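**Position:** Packing and Dispatch Supervisor
**Employer:** Ralto Home Goods
**Location:** Forham distribution center
**Reports to:** Rhonda Perron, Director of Operations
**Status:** Full time, permanent
**Reference number:** 3939

Ralto Home Goods seeks a Packing and Dispatch Supervisor for its Forham distribution center. The center ships kitchenware, bath goods and small furnishings to private customers and to independent stores. The successful candidate will be expected to begin work in December.

The position has been created following the transfer of the Demchenko product line to Forham. That line includes a large share of glass and ceramic articles, and the number of orders that must be packed by hand has grown accordingly. The center now handles 1000 parcels on a standard working day. The Supervisor will lead a team of 18 packers and will share responsibility for the loading dock with the Warehouse Manager, Volodymyr Antoniuk.

## Duties

The Supervisor will:

- assign packers to stations at the start of each shift and adjust assignments as order volume changes;
- inspect finished parcels before they are released to the carrier;
- maintain the written packing instructions for every product group, including the choice of carton, inner wrap and seal;
- record damage claims and review them each month with the Customer Accounts office;
- order cartons, tape and cushioning material within the approved budget;
- train new employees during their first four weeks.

The Supervisor will also serve as a point of contact for carriers. Some carrier pickups take place as early as 6:30 a.m., and the person appointed must be able to work the early shift on a rotating basis.
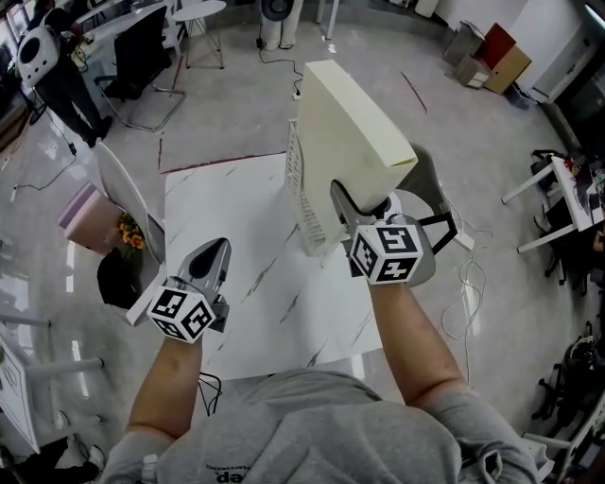 A gray T-shirt and a tall cream-colored box at the marble-patterned table.
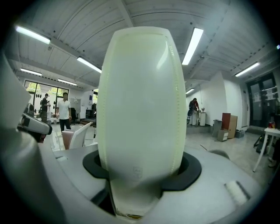 ## Qualifications

Applicants must hold a high school diploma or its equivalent and must have at least three years of experience in packing, shipping or receiving. One of those years must have been spent in a lead or supervisory role. Applicants must be able to read and write English well enough to prepare instructions that other employees will follow.

Experience with the Kurkano order system is preferred but is not required. Training in the system will be provided by Zoia Pavliuk of the Inventory office.

The work involves standing for most of the shift and lifting parcels of up to 40 pounds. Reasonable accommodation will be made for qualified applicants with disabilities – requests may be submitted with the application or at any later stage.

## Pay and Benefits

Pay is set according to the company's published wage scale, and credit is given for prior supervisory experience. Full-time employees receive health and dental coverage, paid vacation and sick leave, and a retirement plan with an employer contribution. Safety footwear is reimbursed up to $100 per year.

A probationary period of six months applies to all new supervisors. A written review is held at the midpoint and again at the end of the period.

## How to Apply

Applicants should submit a cover letter, a résumé and the names of two references to the Personnel office at the Forham distribution center. The reference number given at the top of this notice must appear on the cover letter. Applications may be delivered in person at the front desk until 4 p.m. on working days.

Interviews will be conducted by Rhonda Perron and Volodymyr Antoniuk. Candidates invited to interview will be given a tour of the packing area and the loading dock, and should wear closed shoes.

Questions about the position may be directed to Vsevolod Stelmakh in the Personnel office. Current employees who wish to be considered must inform their supervisor before applying.

Ralto Home Goods is an equal opportunity employer.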